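Hekach Aufnahmestation mit zwei Armen

Zubehör | Lieferumfang | Software | Versand

Ich baue und verkaufe diese Station jetzt in der zweiten Ausführung, und weil mir ständig dieselben Mails ins Postfach flattern, schreibe ich hier einfach mal alles auf, was man vor dem Bestellen wissen will. Kurz gesagt: Die Hekach ist ein Arbeitsplatz mit zwei Roboterarmen, an dem man Handgriffe vormacht und als Beispiele für ein lernendes System abspeichert. Ihr führt die Arme über zwei Handgeber, die Station schreibt Gelenkwinkel, Greiferöffnung und Kamerabilder mit, und am Ende liegt eine Episode auf der Platte, die ihr behalten oder wegwerfen könnt. Weggeworfen wird am Anfang übrigens viel. Bei mir waren es in der ersten Woche gefühlt mehr als die Hälfte, das gibt sich aber!

Die Arme

Beide Arme sind gleich aufgebaut und hängen von hinten über den Tisch, sodass die Vorderkante frei bleibt. Am Ende sitzt jeweils ein Zweifingergreifer, die Fingerspitzen lassen sich mit zwei Schrauben wechseln. Für Stiele und Griffe nehme ich die gummierten Spitzen, für kleine Klötze die glatten. Die Kabel laufen außen am Arm entlang – das sieht etwas wild aus, ich weiß, aber wer einmal ein innen verlegtes Kabel tauschen musste, wird mir das danken. Klettbänder liegen reichlich bei.

Die Platte

Rotbraun und matt. Die erste Version war weiß und glänzend, und die Deckenlampen spiegelten sich so stark darin, dass ich ganze Sitzungen löschen konnte. Kratzer und Wischspuren kommen mit der Zeit, das stört die Aufnahmen nicht (im Gegenteil, ein bisschen Abwechslung im Untergrund schadet dem Modell gar nicht). Bitte nur mit Wasser und einem Tropfen Spülmittel abwischen, Lösungsmittel machen die Oberfläche fleckig.

Was man damit aufnimmt

Ich fange mit neuen Leuten immer bei Sachen an, die zu Hause oder im Labor sowieso herumstehen. Pinsel, Schale, Becherglas, Flasche, ein Klotz mit Loch. Der Pinsel ist mein Liebling, weil der Arm ihn am Stiel halten muss und die Spitze trotzdem da landen soll, wo man sie haben will. Durchsichtiges Glas ist dagegen fies: Auf der dunklen Platte erkennt man oft bloß den Rand, und genau deshalb gehört es früh in die Sammlung hinein. Gleiches gilt für knittrige Folie und blankes Metall.
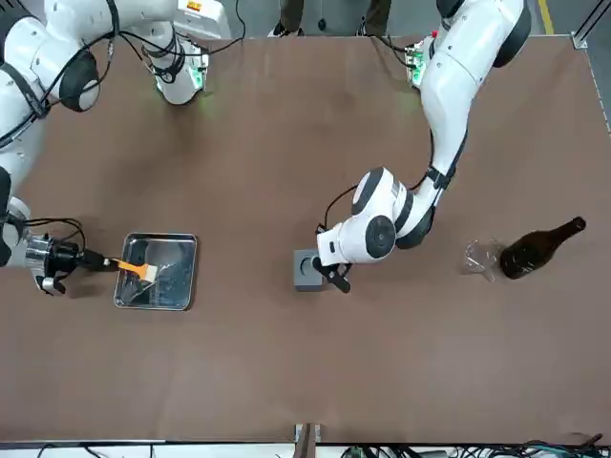
Pinsel in der Edelstahlschale, der zweite Greifer steht neben dem grauen Klotz.

Stellt die Gegenstände bitte vor jeder Episode ein wenig anders hin. Auch mal liegend, auch mal so, dass sich zwei berühren. Wer alles schön ordentlich auf Markierungen stellt, bekommt ein Modell, das genau diese Markierungen kann und sonst nichts. Pro Aufgabe rechne ich mit 200 Episoden, bei Glas nehme ich mehr.

Die Software

Aufgenommen wird mit Feltach, das liegt vorinstalliert auf dem Rechner. Fußtaster links startet, Fußtaster rechts beendet, und wenn ihr beide drückt, wird die letzte Episode verworfen. Zu jeder Episode könnt ihr einen kurzen Satz eintippen, zum Beispiel „Pinsel in die Schale legen“. Macht das gleich beim Aufnehmen! Ich habe im Juli einen ganzen Stapel Episoden nachträglich beschriftet und möchte das nie wieder tun. Exportiert wird in Ordner mit Bildern und einer Tabelle je Episode, ein Skript zum Umwandeln in andere Formate liegt bei.

Lieferumfang

Zwei Arme mit Greifern
Tischplatte mit Metallrahmen
Zwei Handgeber
Feste Kamera mit Halter
Rechner mit Feltach
Fußtaster, Kabelsatz, Klettbänder
Kiste mit 13 Übungsgegenständen

Gut zu wissen

Der Aufbau dauert zu zweit einen Nachmittag, allein würde ich es lassen, die Arme sind beim Einhängen sperrig. Mit Verpackung wiegt das Ganze über 200 Kilo und kommt per Spedition bis zur Bordsteinkante. Die Statusplatinen an den Armen sitzen offen, also bitte keine Flüssigkeiten darüber abstellen. Not-Halt ist dabei und gehört in Reichweite der Person, die die Handgeber hält.

Wer schon die Pleslow-Station hat, kann Handgeber und Fußtaster weiterverwenden, dann wird es günstiger – einfach bei der Anfrage dazuschreiben. Die Fingerspitzen von Geagea passen ebenfalls, allerdings braucht ihr dafür die längeren Schrauben aus dem Zubehör.

Lieferzeit derzeit 11 Wochen. Ersatzfinger und Kabelsätze habe ich meistens da und schicke sie am nächsten Werktag los.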